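Manorwood Tenants' Newsletter — November

The Back Room: Clear the Ledge, Please

Quick one this month, I have 11 other things to get in before this goes to print.

The back room at Manorwood got its big tidy at the start of the month and thanks to everyone who turned up. Floor swept twice, mopped once. The stack of folding chairs from the Kondstead sale finally went into the hall closet, where they should have gone in spring. Old notices off the door. Tape marks off the door too, mostly.

What did not get done is the window ledge. It never does. People come in, put a bag down, take a jacket off, put that down on top of the bag, and at the end of the evening half of it stays. Then the next group pushes it along to make room for their own things and so it grows. By now there are layers.

So — if you have left anything in there since the summer, come and look. A fair bit of it is bags and cloth. If you sew with the Rusham group check twice, I am fairly sure some of the fabric is yours. Bottles too, please take them home and wash them, or throw them out.

Anything still on the ledge on the 30th goes in a box in the hall closet. The box stays until the new year and after that it goes to the Uzor thrift store. No exceptions this time, I know I said that in the spring.

The blind. It is a roller blind, it works fine, but it hates being yanked. Pull straight down, let it catch, let go slowly. If there is a pile of stuff under it the bottom bar snags and somebody tugs and then we are paying for a new one. Last repair took 2 visits. Another reason to keep the ledge clear.

The fan stays out for now. Several of you asked for it to go into storage with the weather turning, but the room gets stuffy with a full class in it and the evening people want it.
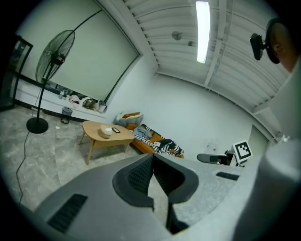
Please unplug it at the wall when you leave and wind the cord up by the base, it should not be lying across the floor where people walk. And do not carry it by the cage. Pick it up by the pole with one hand under the base, its heavier than it looks.

Trash: the small basket under the window is for paper and wrappers. No food, no coffee cups with coffee in them. Food goes in the kitchen bin down the hall, which gets emptied a lot more often. If the basket is full when you finish, empty it, even if most of it isnt yours.

Lights off by 9 unless you have the late booking. The switch is by the door, left side, the one without the label. Label is coming.

Key goes back in the lockbox. Scramble the numbers after.

Next tidy is in the new year, date on the hall board once I have one. Bring gloves and a rag if you can, we are down to the last few.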